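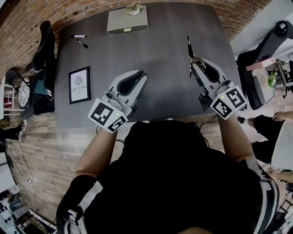

How do I make small things look settled on a big dark table?
Posted in Home and Workspace, December 12, 2019, 462 views

Yolanda Kasprzak
Hello everyone, I've been reading this board for ages and finally have something to ask. We have a large dark gray table with a wood grain in our shared office, with a red brick wall behind it and black office chairs at the sides, and I love it dearly (I was the one who pushed for it!), but I can't get the little things on it to look like they belong there. At the moment we have the gray lidded box with the gold clasp toward the far edge, with my succulent in its white pot sitting on the lid, a couple of black markers off to the left of that, and then the NATURE print in the black frame lying flat further down on the left. We do use the table, so I don't want to fill it up, and whatever stays on it has to be easy to scoop up when people need to spread out.

I've moved the box to the corner and back again more times than I'd like to admit. In the corner it looks forgotten, and in the middle it looks as if it's waiting for a bus. The frame is the other puzzle. It faces whoever sits across the table, so from my side I'm always reading it upside down, and it doesn't have anything to lean on where it is. And is it bad for the box to have a plant living on top of it? The lid has to come off for the pens, so I'm lifting the succulent up and down all day.

I'd rather not buy much. Any ideas are welcome, even if it's "leave it alone, Yolanda."

Shobha Pai
Oh, I do sympathize, I had a long dark dining table for years and every single thing I put on it looked lost at sea. What helped me was making one little family of things and leaving the rest of the table to the people using it. I'd keep your box near the far edge, where it's out of the way of elbows, and take the succulent off the lid and set it right beside the box, close enough that they nearly touch. The white pot will show up nicely against the dark top, and you can get at your pens without moving house every time.

Then put the markers inside the box, too. Black on dark gray disappears, and I promise you'll be hunting for them. If they need to stay out for people to grab, stand them in a light-colored cup next to the plant.

For the frame, I'd get it off the table altogether and up against that brick. Please don't drill into the face of the bricks if you can help it, the mortar is easier to patch later. Or see if there's a shelf nearby that it can lean on, and then you haven't made any holes at all. If you truly want it on the table, stand it up behind the box so the two hold each other company, and check that it can't slide.

About the plant and the lid: I'd worry about water more than weight. Carry the pot to the sink, let it drain completely, and slip a saucer under it when it comes back. Succulents don't ask for much in December, so you won't be making the trip often. Do write back and tell us what you settled on!

deskandchair
get a tray. put it all on the tray. when you need the table pick up the tray

Yolanda Kasprzak
Thank you both! Shobha, I'm going to try the plant next to the box first thing tomorrow, and I'll ask about the mortar before anybody gets near it with a drill. The tray is a good thought too, and I think I have one at home, a plain round one, although the box may be too long for it. I'll measure tonight.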